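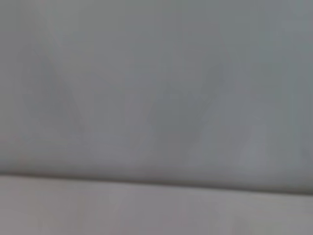
Hollis Vantreight, business reporter

Asska has paused tests of its table-wiping robot at its Rurard workshop after a fault in the grip controls. In a July run of 100 wipe-downs, the gripper failed to let go of its cloth 12 times, the company said. On 3 of those runs the arm kept moving until staff hit the stop button. No one was hurt.

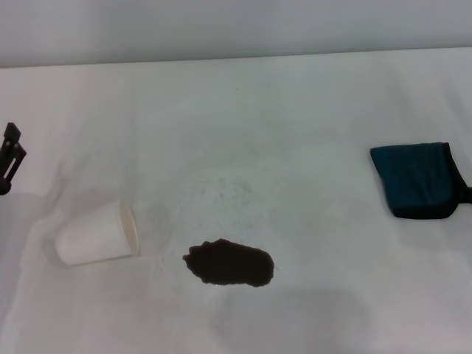 Baidoo, which supplies the gripper, said it had found no broken parts and suspected a software update. It has asked for the logs from all 364 earlier runs.

Asska said tests will stay on hold until the update has been removed and the stop circuit checked. A planned showing in Fikar has been put off.
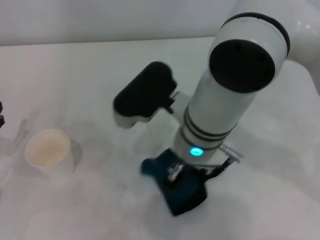

Robot arm and paper cup on the test table at Rurard.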